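Bumix brings its spare parts exchange for home repairs to 16 more towns

Reading time: 3 minutes
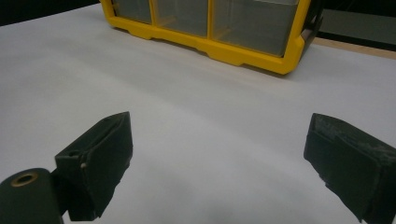
Bumix, the cooperative that helps people to repair household goods at home, will open its spare parts exchange in 16 more towns from February. Until now the exchange has worked only in the home region of the cooperative, where it started with one shelf in the back of the Verschueren hardware shop.

The idea of the exchange is simple. Many lamps, chairs, blinds and kitchen appliances are thrown away for the lack of one small part. The same part is very often lying in a drawer in another house. With the exchange, people can bring the parts which they do not need and take the parts which they do need. There is no charge for the parts, and it is not necessary to bring something in order to take something.

"When we started, we expected mostly screws," says Tineke Nijs, who coordinates the exchange at Bumix. "We received screws, of course, but also door hinges, knobs of old cookers, rubber feet, and the small plastic clips that hold a shelf. The clips are the most wanted of all. I did not know before how many people in our region have a shelf that hangs on three clips."

Each exchange point will be placed in a shop, a library or a community house that is already open to the public. The host gives the space and Bumix delivers the storage, the labels and a first stock. The first stock contains up to 500 parts, sorted by use and by size. After this, the stock depends on what the people of the town bring in.

For the sorting, Bumix has made a new labelling system together with the design office Pererix. In the old system the parts were sorted by their technical names, and visitors often had to ask for help. In the new system the labels begin from the object that is broken: chair, window, tap, bicycle, curtain, and so on. Thread sizes are written below in smaller letters for those who want them. Pererix has tested the labels with 71 visitors of different ages, and several labels were changed after the test. The word "fastener", for example, was removed everywhere.

Some parts cannot be accepted. These are parts for gas appliances, parts of electrical plugs and sockets, brake parts of any kind, and parts from child car seats. Batteries are also not accepted. A list will hang at every exchange point, and the host may refuse a part when there is doubt about its safety.

Visitors who do not know which part they need can come to a help hour. It will be held at each exchange point every two weeks, in the evening from 7 pm. A person from Bumix will look at the broken object, or at a clear photo of it if the object is too large to carry. We ask visitors to take measurements at home before they come - the diameter of a screw hole is difficult to guess from memory.

The extension is partly paid by Bunine, a regional fund for the reuse of materials. The fund supports the project for two years. In this period Bumix will write down which parts are asked for and not found, and the results will be shared with repair groups outside the region who ask for them.

Bumix is still looking for hosts in 9 of the new towns. A host needs a dry place of one metre wide, a table nearby and opening hours on at least three days of the week. Previous knowledge of repairs is not required. Interested shops and libraries can write to the cooperative before the end of the month and will receive a short visit.

The exchange point at Verschueren stays open as before, but it moves from the back of the shop to a place beside the entrance. People who wish to bring a larger quantity of parts, for instance from a workshop that closes, are kindly asked to call first.

About Bumix

Bumix is a cooperative of people who repair things at home and wish to help others to do the same. It organises repair evenings, lends tools and publishes repair instructions in plain language. Membership is open to everybody.

Press contact: Tineke Nijs, spare parts exchange, Bumix

Last updated: February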